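# About Our Workshop in Stolham

We are a small company that keeps metal bins in good use. Parts are stored in them, carried in them and picked from them, and after years of this work every bin has a history on its floor.
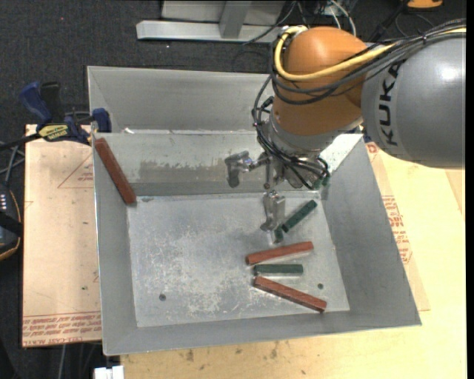 ## How we began

Berhanu Mersha started the workshop with one bench, one press and a rented yard behind the old Geraghty mill. He had worked 11 years in a parts warehouse in Trondale, where damaged bins were usually sold for scrap. Many of them needed only a straight edge and a clean floor. He bought the first ones from his employer and repaired them in the evenings.

Chiyo Hamada joined him in February of the second year. She came from sheet metal drawing, and she still makes all our drawings by hand before they go to the computer. Today we are a team of nine persons.

## What we do

Most of our work is open bins of sheet metal with sloping sides. The slope brings the small parts down to the floor, so the last pieces do not stay in a corner where it is difficult to reach them. We make new bins in 3 standard sizes and we also build to a customer's drawing.

The other half is repair. Customers ask us often if scratches on the floor are a problem. For most parts they are not. A dull, scratched floor can serve for a long time, and we do not charge for polishing that gives nothing to the customer. We look more carefully at:

- the top edges, where hands and sleeves pass
- the corners and the seams
- holes in the floor, if small parts can catch in them
- worn patches on the walls

Last year we repaired 2,393 bins. Roughly 1,000 of these came from customers who had sent us bins before, and we are thankful for it.

## Working with us

Please write to us with the inside measures of your bin and the weight of one full load. If you have the Seletti type with a raised back panel, tell us also the height of the panel, as it was made in several versions. Repairs normally take two weeks.

Visitors are welcome in the mornings. The entrance is on the yard side, by the green door, and there is a bell.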